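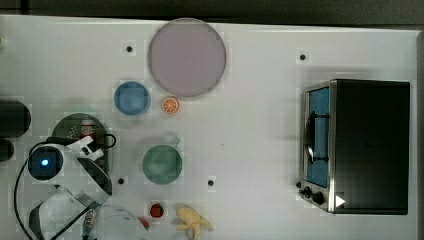
Sorting play kitchen dishes and food so they get put away

Asked by Foltum, Mar 3, 2020

We have one white table for the play kitchen things and everything ends up spread across it. Plates, a bowl, cups, the colander, a little can, fruit. My daughter is 3 and will put things away if she knows where they go, but I can't settle on a system. Do you sort by color, by type, or just use one big bin? I have 8 small tubs and one low shelf.

2 answers

Answer from Žofie Sýkora

Sort by type, and keep it to a few groups. I ran a toddler room for years and color sorting never lasted, since half the sets are mixed colors anyway. What worked for us:

1. Clear the table to one side first. Big plates go on the shelf, flat, largest at the bottom.

2. Put the food in the colander. It holds more than you'd think and kids like carrying it. Fruit like the strawberries and the orange slice goes in there, cans too if they fit.
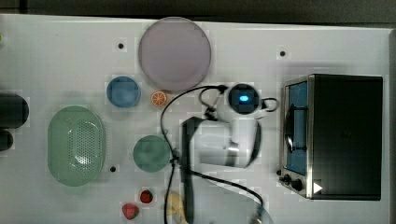
3. Stack bowls and cups in one tub. Don't give cups their own tub, it will be half empty.

4. Tape a drawing of what goes inside on the front of each tub. Replace the drawings when they get chewed.

You won't need all 8 tubs. Put the spares away or they will fill up with crayons.

Answer from dukasis

One big bin. We tried labels in January and gave up. Takes 20 seconds. Small stuff does sink to the bottom so she'll dump it all out to find the orange.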